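Recording teleoperated demonstrations in the Geum kitchen

Part 2: pick and place at the sink

Before you start, finish the controller pairing in part 1 and check that the simulator opens with the arm in its rest pose. If the hand controller drifts while it is lying on the desk, pair it again.

1. Load the kitchen layout and choose the sink task. The task text appears in the console. Read it before pressing anything, as the target object changes between resets.

2. Hold the clutch button and move the controller in small strokes. The arm follows only while the clutch is held. Release it, bring your hand back to a comfortable position, and continue.

3. Bring the gripper over the basin from above. Keep the wrist clear of the faucet — the spout has a collision body, and contact ends the episode.
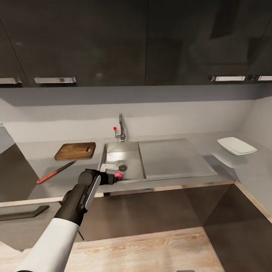
Gripper above the basin, with the pink object at its tip.

4. Stop for a moment before you open or close the fingers. A short pause gives the policy a clean boundary between the reach and the grasp. Hyun-seo Lim's first set of 31 episodes had no pauses, and we recorded it again.

5. Squeeze the trigger all the way. Half presses are logged as intermediate finger widths and are hard to filter later.

6. Lift straight up until the fingers are above the rim of the sink, then move sideways to the goal.

7. Press Save if the console reports success. Press Discard if you dropped the object or hit the counter, even if you recovered afterward. Recovery episodes go in a separate folder, covered in part 4.

Checking the files

Run the replay script on each saved episode. An episode longer than 518 steps usually means the clutch was left held at the end; trim it or discard it.

Questions about the replay script go to Oliwia Szczepańska.

Last updated August 5, 2021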